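Surface Water and Streets
Notes for Unit 4, Betbridge evening course
Revised 2023-04-19

Read these before the field walk. The worksheet is separate.

1. Where rain goes

Rain that lands on open ground does one of three things. It soaks in, it evaporates, or it runs off. On a lawn with decent soil most of a light rain soaks in. On a roof or a paved street almost none does. Engineers describe this with a runoff coefficient, a number between 0 and 1. Pavement is close to 1. Sandy soil with grass on it is close to 0.

Packed soil is the case students get wrong. Dirt that has been driven on for years can shed water nearly as fast as pavement, even though it looks like open ground.

2. Crown, curb and gutter

Most streets are built slightly higher in the middle than at the sides. This is called the crown. Water moves off the crown to the edge and then along the edge, downhill. The curb holds it there. The gutter is the flat strip at the foot of the curb, and it has its own cross slope, usually steeper than the street.

Water in the gutter needs a way out. That is the job of the inlet. A curb inlet is an opening in the face of the curb. A grate inlet lies flat in the gutter. Curb inlets clog less with leaves but take in less water on a steep street, where the flow tends to run past the opening.

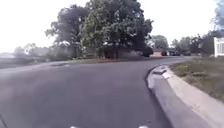
Figure 1. Curb and gutter on a bend, with a curb inlet.

3. Spacing of inlets

Inlets are placed by spread, meaning how far the water reaches out from the curb during the design storm. When the spread gets too wide, another inlet is needed. Low points always get one.

In the Guvdale problem set, the drainage area is 17 acres and the design storm lasts 12 minutes. Use those values for questions 1 to 4. Question 5 uses the Aliyu basin table instead.

4. Edges and shoulders

A gravel shoulder slows water and lets part of it soak in while the gravel stays clean. Fine dirt fills the gaps over time. Gravel also moves. It ends up in gutters and pipes, and has to be cleaned out.

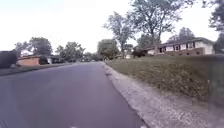

Figure 2. Residential street with a low curb and gravel shoulder.

5. Terms to know

Runoff coefficient, crown, cross slope, spread, design storm, time of concentration (covered in Unit 5, but read the definition now).

Reading: Fevico drainage manual, page 82 to the end of the chapter. Skip the section on culverts.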